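Vitória Matos and the art of the gray bin

Interview

Before we begin, Vitória Matos asks me to leave my bag on the hook near the door. "Not on the table, please," she says. "If a bag is on the table, after one hour it is stock." She is only half joking. In the sorting room of Tornside, the shop and repair service for used travel goods where she has worked for six years, every surface has a purpose and she defends it.

Tornside takes in small things that people no longer carry with them: pouches, wallets, toiletry cases, cable organizers, belts. They come by mail or they are left at the counter, and all of them pass through this room before they can be sold, repaired or given away. In July, which is the busiest month because people empty their closets before vacation, the room received 3976 pieces. Matos knows the number because she wrote the report.

She did not plan to do this work. She studied bookkeeping and came to Tornside to put the invoices in order. "The invoices were fine," she says. "It was the room that was wrong. The papers said we had 391 pouches on the shelf, and I went to look, and there were maybe half. The others were under something, or inside something. A pouch is very good at being inside another pouch."

So she began with the containers. The old system was cardboard boxes, which became soft and lost their corners. She replaced them with metal bins, bought second-hand from a bakery supplier called Barreto that was closing one of its stores. They are gray, with walls that slope outward, and they are not beautiful. The floors were already scratched when they arrived, and she never tried to polish them.

"People ask me why I don't buy new plastic ones, transparent, with a lid," she says. "I tell them, take a black pouch and put it in a transparent box with other dark things, and then look at it from two meters. You see nothing. In a gray bin with a pale bottom you see the shape immediately. And the walls go out, so your hand can enter from the side."

I ask if the slope makes such a difference. She takes a bin from the shelf, puts it in front of me and tells me to pick up a coin from the bottom corner. Then she gives me a box with straight walls and the same coin. I understand her point, and I also lose some skin from one knuckle.

The tabletops are her second subject. They are light plywood, and she chose them against the advice of a friend who wanted white boards. White shows every mark, she explains, and then one spends the day cleaning marks. On plywood the eye is more calm. The room itself is small and the light comes from tubes in the ceiling, so she wanted something warm under the bins.

The rules of the bin

There are few rules and they are written on a card by the light switch. A bin is never filled above half. Things lie in it as they fall, without being arranged, until it is their turn. Every piece is taken out one time only, opened, checked, and put in its final place. It does not return to the bin "to think about it", as the card says.

That last rule is the hard one. "When you hold something and you don't know what it is worth, you want to put it back," Matos says. "Everybody does this, I do it too. You put it back, you take another one, easier, and at the end of the day the bin has only the difficult things. And the next morning you start with a bin of difficult things. It is terrible for the mood."

Her solution is a small shelf named Toneo, after a brand of suitcase that she could never find a price for. An undecided piece can stay on Toneo until closing time. Then somebody must decide, even if the decision is bad.

The pouches have their own procedure. First she closes the zipper completely and opens it again, slowly, listening. Then she turns the inside out and looks at the seams at the bottom, where sand and crumbs collect. The label or printed name is checked last. "If you read the name first, you are already in love or already bored," she says. "The zipper doesn't care about the name."
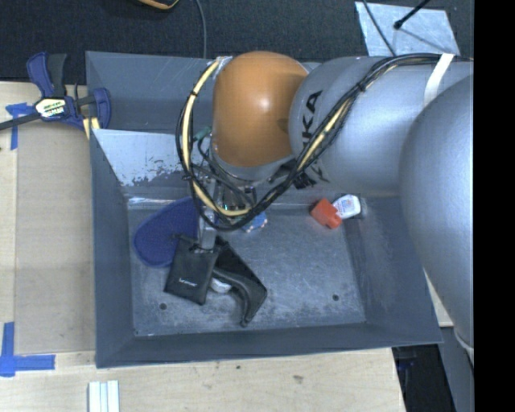
What is found inside

I wanted to know what people forget in their things. Matos keeps a notebook for this, and she is strict about it: the object, the date, and whether it was possible to return it. Since she started the notebook there are 874 lines. Most of them are coins, hair ties and boarding passes. There are also keys, many more than she expected, and one baby tooth in a folded paper, which she mailed back the same afternoon.

"I am not sentimental with the pouches," she says. "With the contents, yes, a little."

Money is written down and kept for one year. The largest amount was 300 dollars, behind the lining of a toiletry case, and the owner did not remember it at all. He sent a box of pears as thanks.

What she would like to change now is the end of the process, when the sorted pieces leave the room. They go in canvas sacks to Stolby, the workshop across the yard that makes the repairs, and in the sacks everything becomes mixed again. She has proposed to send them in the bins instead. The people at Stolby answered that the bins are heavy and they make noise on the stairs - this is true, she admits, she has carried them.

For readers who want to do something similar at home, she is careful with advice. A house is not a sorting room and nobody should live like in one. But she thinks one wide, shallow container near the door, with a pale bottom, is useful for almost any family. It should be emptied every week, down to the floor of it. At her own home it holds gloves, sunglasses and the leash of the dog.

While we talk, she has been closing and opening the zipper of my pencil case. She turns it over and looks at the seam.

"This one you should repair before winter," she says, and gives it back to me.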